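Notas para la charla, versión 2022-05-02. NO leer tal cual, son para mí

Título: "Dramach: un juego donde esconderse sale caro"

ARRANQUE
Saludar. Dar gracias a Precious Magbanua por el hueco en el programa. Sin diapo de biografía, ir directo.
Pregunta a la sala: ¿cuánto tiempo pasáis agachados en un juego de sigilo? Esperar manos. Si no levanta nadie la mano, seguir.

QUÉ ES DRAMACH
Sigilo por turnos, vista cenital, ciudad de Prusavov. Llevas a una cartera que reparte paquetes que no debería abrir.
Equipo: Fatima Okonkwo en diseño de niveles, Garba Adeleke en sonido, yo en código y en lo que se rompa.
Motor propio, Guteck. Sí, ya sé. Lo explico al final si queda tiempo.

EL PROBLEMA
Primera demo, marzo. La gente se metía en un armario y esperaba. Y esperaba. Los guardias pasaban de largo, cero tensión.
Sacar el dato: 2151 partidas registradas, y en 1272 el jugador pasó más turnos escondido que andando.
Pausa aquí. Que lo lean.
Lo primero que probamos fue un temporizador. Horrible. Fatima lo quitó la misma tarde.
Segundo intento, guardias que abren armarios al azar. Peor, parecía castigo sin motivo. Los testers se enfadaban con razon.

LO QUE FUNCIONÓ
El rumor. Cada turno escondida, los vecinos hablan. Si faltas mucho de la calle, alguien pregunta por ti en la panadería.
Tres niveles de rumor, icono pequeño arriba. Sin números en pantalla (tuvimos números, nadie los miraba).
El guardia Janevski es el que recoge los rumores. Tiene nombre y casa propia, cena a las horas que toca. Contar lo del perro si hay risas antes.
Importante: el rumor baja si te dejas ver haciendo cosas normales. Comprar pan. Barrer el portal. Ahí cambió el juego entero.

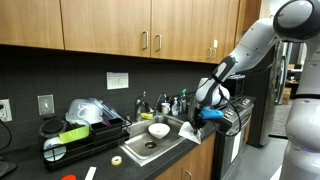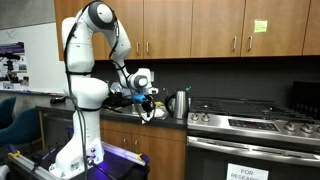 Brazo blanco con pinza negra junto al fregadero, dos vistas.

SONIDO (2 minutos, no más)
Garba grabó los murmullos en su escalera, con la puerta entornada. Nivel 1 casi no se oye. Nivel 3 tapa la música.
Poner el clip. Comprobar volumen ANTES, la última vez salió por el portátil.
Ojo con la accesibilidad: todo rumor sonoro tiene también su globo de texto. Decirlo, siempre lo preguntan.

CÓDIGO, RÁPIDO
El rumor es un grafo, vecinos y aristas, se propaga al final del turno. Nada de magia.
Bug bonito: un vecino se contaba el rumor a si mismo y llegaba al nivel 3 en un turno. Enseñar captura del log, no la consola en vivo, por favor.
Guardado: se guarda el grafo entero. Ocupa poco. No meterse en formatos, me enrollo.

LO QUE SIGUE MAL
El tutorial. Demasiado texto, la gente salta todo.
El último barrio, demasiado abierto, el rumor tarda en llegar y se nota. Fatima está con ello, patios interiores, callejones más cortos.
Con mando se juega regular. Admitirlo antes de que lo digan ellos.

PREGUNTAS PROBABLES
¿Se puede terminar sin esconderse nunca? Sí. Nnamdi Omoregie lo hizo en las pruebas y nos rompió un logro.
¿Por qué motor propio? Cabezonería mía, y el grafo ya estaba escrito.
¿Fecha? No hay. No prometer nada, que nos conocemos.
¿Multijugador? No.

Si sobra tiempo: demo del portal, semilla guardada, la segunda de la lista. Si falta: cortar código y saltar a lo que sigue mal.
Llevar adaptador. Agua. Devolver el micro a Aminu Odukoya al salir.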